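Home | Programs | Get Involved | News | Contact

Posted in: Calls for Participants, Walking

Latuheru Walking Study: adults wanted for a six-week trial

Mar 4, 2022

Limano is looking for adults who walk to work, to school or to the bus on most days. We want to learn how people choose their route and what makes them change it. The study covers the Latuheru neighborhood and the streets on either side of Clorum Avenue.

You can take part if you are 18 or older, live or work in Latuheru, and walk at least 30 minutes a day. You don't need to be fast or fit. People who use a cane or a walker are welcome.

What we ask of you:

Keep a short paper diary for 6 weeks. Most entries take 2 minutes.
Come to one interview at the start and one at the end, both at the Flonero Building, second floor.
Mark your usual route on a map we give you.

We will not track your phone. Diaries are stored under a number and your name is kept in a separate file. You can leave the study at any time and keep what you have been paid so far.

Payment is $30 for each interview and $60 for a finished diary. Bus fare to the interviews is paid back in cash.

Wear whatever you normally walk in. We do not supply shoes or clothing.
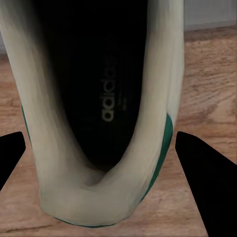

Mahfuz Matubbar wrote to us after the last round that the diary was easier than he expected, but that the map should have shown the alleys, as he uses two of them every morning. The new map has the alleys on it.

Places are limited. Diaries go out in June. To apply, leave your name and a daytime number at the Flonero front desk, or use the form on the Contact page. We will call everyone who applies, including those we can't place.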